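How to work out which chores a robot can do for you yet

This guide is for anyone who has been offered a trial of a general-purpose robot, at home or in a small workshop, and wants to know what to give it. You don't need to be technical. You need a list of jobs, a stopwatch and a free afternoon.

I wrote the first version for the joinery shop at Tornside, where Magdolna Bodnár wanted to know if a machine could take over the end-of-day tidying. It has been used in a few houses after that, and the method is the same.

Step 1. Write the job down as actions

"Tidy the office" is no use to a robot or to you. Break it up until each line is one action on one thing: pick up the mug, carry the mug to the sink, push the chair in. Magdolna's list for one small office came to 58 lines. Most people stop at ten on their first go, then find they left out opening the door.

Step 2. Sort the lines by where the hands have to go

Put each line in one of these groups.

Open: the thing stands on a clear surface at waist height.
Low: the thing is on the floor or a bottom shelf.
Enclosed: the arm has to go under, into or behind something.

Open jobs are where today's machines do best. Low jobs are slower, as the robot has to bend or squat and keep its balance. Enclosed jobs are the ones to look at hard before you promise them to anybody. Under a desk there are side panels, a back panel, often hinges and hanging cable, and the arm has to fit in among all of it with its joints bent. 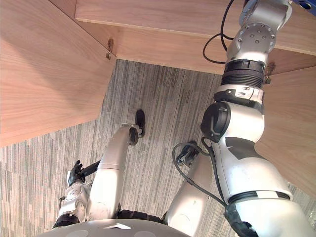
Can a robot vacuum under furniture on its own?

Flat disc-shaped vacuums can, as long as the gap is taller than the machine and the floor is clear of leads and socks. A walking robot pushing an ordinary vacuum cleaner is a different matter and still needs someone close by.

Step 3. Measure the gaps

For every line in the Enclosed group, measure the width and height of the opening. Then ask the supplier for the width of the arm at its thickest part, which is usually a joint and may stick out on one side. Leave a hand's width to spare. If there is less than that, cross the line off for now.

Tie up loose cables before the trial. Soft, hanging things are hard for a machine to judge, and a lead that a person would brush aside can catch on an elbow.

Step 4. Run each line five times

Once proves very little. Reset the thing to its starting place each time, but not to exactly the same spot – move it a few centimetres, turn it a bit. Write down the time, whether it finished, and whether a person had to step in. Keep "finished with help" as its own column. Suppliers like to fold it into "finished", and Ernő Veres, who ran the trial with me, had to redraw our sheet because of it.

Step 5. Compare with a person

Time somebody doing the same line at a normal pace. Our robot took 553 seconds to clear one worktop. Magdolna did it in 58. That doesn't rule the machine out if the job can be done overnight, but it does if you are waiting for the worktop.

Step 6. Decide

Of the lines on our list, 17 were worth handing over. All were Open jobs, mostly carrying boxes and putting hand tools back on a rack. Sweeping went to the maybe pile. Everything under a bench stayed with people, and so did anything with glue.

Keep the sheet and run it again after a software update. We plan to repeat ours in January.

Last updated 9/24/25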